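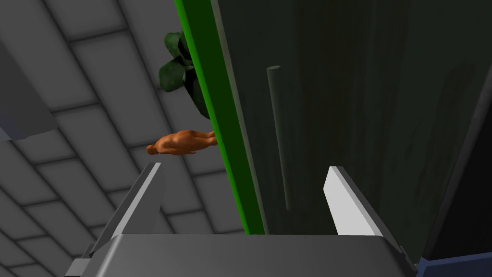

Stamer P4 Two-Finger Gripper Cell

Setup and Care

The Stamer P4 is a wrist-mounted parallel gripper sold as a complete cell: arm, gripper, wrist camera, controller and the simulation package used to set it up. It is meant for light handling work on parts up to 4 kg. Cells ship from our Treton warehouse with the fingers fitted and the camera already calibrated.

Part number: P4-269
Fingers: two, tapered, replaceable as a pair
Jaw pads: white, bonded to the inner face
Service interval: 4000 cycles
Supplied with: pad set, hex keys, simulation license for one seat

Before you start

Install the simulation package on the controller PC and load the room model that came with your order. If you sent us a floor plan, the model has your own fixtures in it. If you did not, you will get the standard tiled room, which is fine for checking reach and camera view. All the checks below are run in the model first and then repeated on the real arm at reduced speed.

Setting up the wrist view

1. Open the cell file and select the wrist camera. The palm plate should run along the bottom of the view with a finger rising from each end. If only one finger shows, the camera offset has been entered with the wrong sign.

2. Open the jaws fully and save this as the home position. The controller uses it to work out stroke, so don't save it with a part in the jaws.

3. Roll the wrist to the angle you plan to work at. A steep roll is allowed. The room will look tilted on screen and the floor grid will run diagonally, and the arm limits still apply as normal.

4. Move in toward the large surfaces near your pick point, such as cabinet sides and panels, and stop before the fingertips reach them. Check the clearance reading for each finger separately. Leave at least 61 mm on both sides for the first run.

5. Compare the open jaws with your saved home position. Both fingers should be clear of any object, with a wide gap between them and the pad on the right finger in view. 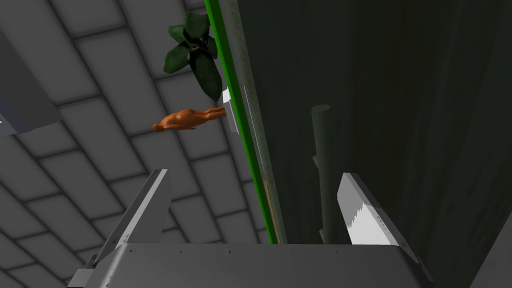

6. Close the jaws on nothing and open them again. Watch the stroke value. If it drifts between one cycle and the next, go to Finger alignment.

Finger alignment

Switch off the arm and lock out the air or power supply. Loosen the clamp screws at the base of each finger by half a turn. Close the jaws by hand on the gauge block, press both fingers down against the palm plate, and tighten the screws evenly. Save a new home position when you are done.

Changing the pads

Replace both pads together. Peel off the old pad, clean the face with alcohol and let it dry. Press the new pad on from the base toward the tip and leave the jaws closed for almost an hour before use.

Service and spares

Pads and fingers are stocked at Treton. For repairs, contact Natalie Marsden in the service office. Questions about room models and the simulation license go to Madhu Sachdeva. Please have the part number and your cycle count ready.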